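October
By Conall Quinlan

I run a small picture framing shop in Verno, and for most of its life I did the books the way my father did his, with a shoebox for the receipts and a long unhappy weekend every spring. Then I moved to Zurlow, which a lot of shop owners seem to like, and I stuck with it through two tax seasons before I lost patience. I've now been using Lutomo since the start of the year, and several of you asked me to write down what I think of it, so get yourself a coffee, this may take a while!

First, what it does. Lutomo pulls in your bank and card transactions, guesses what category each one belongs in, and lets you photograph a receipt and pin it to the matching charge. It sends invoices, it keeps a mileage log, and it adds up what you ought to be setting aside for estimated taxes. It doesn't do payroll, and it won't file anything for you. I pay $19 a month for the plan with the mileage log, and I'd have paid that for the receipt matching alone.
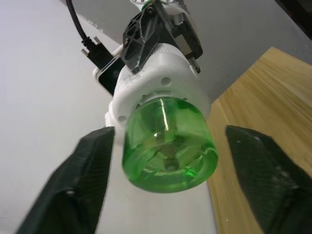 Setup took me one evening and part of the next morning. You connect the bank, you connect the card, and then it asks a long string of questions about your business, some of them twice. I brought over my old records from Zurlow as a spreadsheet, and almost 700 rows came in with the date and the month swapped. I wrote to support a little after nine at night expecting to hear back the following week, and a very patient person answered before lunch the next day with a fixed file attached. (If you're moving your own records over, look at the date setting on the second screen before you press Import. It's small and gray and easy to miss.)

The guessing is good, and it gets better. In the beginning it was certain that my glass supplier was a restaurant, and it took three or four corrections before it let go of that idea. Glue, mat board, shipping, the phone bill, all of that now lands where it should and I only have to glance at it. Where it still struggles is with anything mixed. I'll go into the hardware store for brads and sandpaper and come out with a birdfeeder for home on the same ticket, and splitting that charge takes far too many taps. Zurlow did this better, I have to give them that. You could split a line right there in the list.

The receipt part is what won me over. You hold the phone over the paper, it finds the edges by itself, and the total and the store name are usually right. Crumpled ones are fine. Faded ones are hit or miss, so snap them the day you get them and don't leave them on the dashboard in July like some of us do.

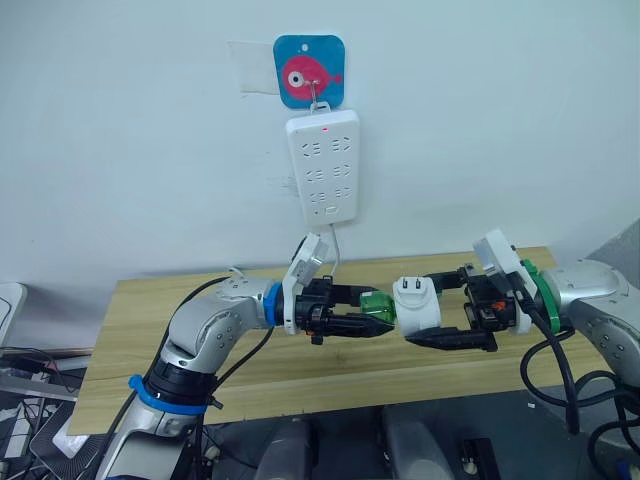 White power strip on its wall hook, indicator light lit.

Now for the estimated tax page, which I had high hopes for. It shows one big number at the top and the due date under it, and I find that very calming. But the number was too low for me by $38 in the first quarter and by a good deal more in the second, after a busy spring, and I couldn't find any page that showed how it got there. Shirazi, the office that does my return, told me to treat it as a nudge and nothing more. I send them a report each quarter and they tell me what to pay. I do wish the thing would show its arithmetic, the way my old paper worksheets did.

Reports are plain and clear. Profit and loss, expenses by category, unpaid invoices, all one click away, and you can give your accountant a login of their own without paying extra. Mine used it this spring, and the long list of questions I usually get back from them was down to a short email about a used mat cutter I'd bought.

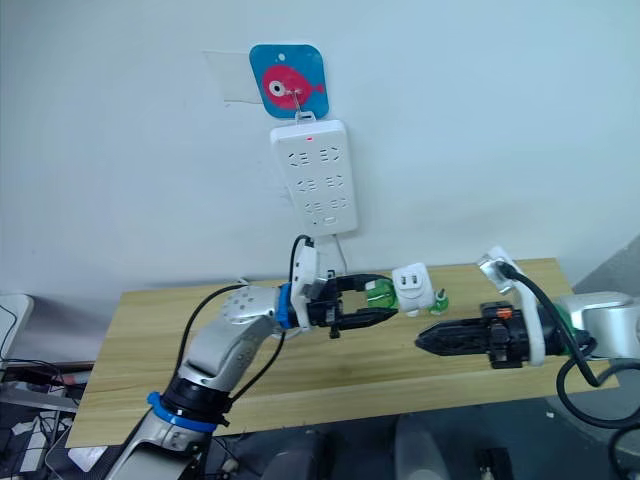
Power strip and the blue fish plate above the table.

A few smaller grumbles. The phone app logs me out more than it should. The invoice templates are all rather ugly, and you can't move the logo. Search only looks at store names, so if you typed yourself a helpful note, good luck finding it again.

Would I tell a friend to buy it? If you're a one or two person shop with no payroll, yes, gladly, and start in January if you can so the whole year sits in one place. If you have employees, or you split a lot of purchases, I'd try the free month first and put your messiest week through it. I've renewed mine, and the shoebox has gone back to holding shoes.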